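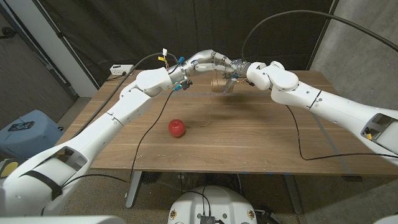 Was wird hier eigentlich gesucht? Testpersonen für den Zweiarm-Bausatz Wosia, 7 Plätze, bezahlt, Start im April.

**Worum gehts**

Mistero bringt den Wosia-Satz in den Verleih: zwei Arme, Greifer, Steuerung, Software. Vorher soll er durch fremde Hände. Also Leute, die das Ding nicht gebaut haben. Ihr fernsteuert einfache Aufgaben am Tisch (greifen, übergeben, Schnur halten, Obst ablegen), danach Fragebogen und kurzes Gespräch. Pro Termin ca. 60 Minuten.

**Wen wir brauchen**

- ab 18, ruhige Hände, Geduld
- Deutsch oder Englisch, beides reicht mündlich
- Vorkenntnisse: keine. Wer schon mal mit Leader-Armen oder VR-Controllern gesteuert hat, bitte dazuschreiben, kommt in die zweite Gruppe
- Brille ok, Linkshänder sehr gern

**Was es gibt**

200 Euro nach dem letzten Termin, per Überweisung. Fahrtkosten extra, Belege aufheben!! Getränke da, Essen bitte selber mitbringen.

**Wo**

Landbridge, Raum 762, Eingang über den Hof. Aufzug geht wieder. Termine vormittags ab 9 Uhr oder abends ab 17 Uhr, mittags ist der Raum vergeben.

**Noch wichtig**

Es wird aufgezeichnet, Armbewegungen und Ton. Einwilligung kommt vorab per Mail, unterschrieben mitbrigen, sonst kein Start. Lange Haare zusammen, keine weiten Ärmel. Not-Aus wird am Anfang erklärt, bitte pünktlich.

Wer bei Söderlund arbeitet, kann leider nicht mitmachen (Lieferant).

**Anmeldung**

Kurze Mail an Defne Karaca mit Name, Alter und zwei Wunschzeiten. Fragen zur Technik an Noemi Leone, zur Bezahlung auch Defne. Lebenslauf nicht nötig. Absagen bitte spätestens am Vorabend, wir haben eine Wartelise.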